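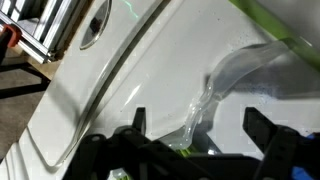

Furnard Inset Basin, Gloss White

Product code: GR-812
Sold by Grilville

A plain round-cornered basin for cloakrooms, utility rooms and small bathrooms. Suits worktops from 300 mm deep upwards.

Overflow: yes, with ring
Tap hole: none — order wall or deck taps separately
Waste: 40 mm, slotted, not included
Fixing: clips and template in the box

Cut the worktop to the template and seal the edge before fitting. Clean with warm soapy water and a soft cloth. Don't use scouring powder or drain cleaner on the surface.

Matching Cruickshank bottle traps and Cavia wastes are listed under Fittings.

Delivery is free on orders over £100. Returns are accepted unfitted and in the original box.

Page last updated 30/09/2025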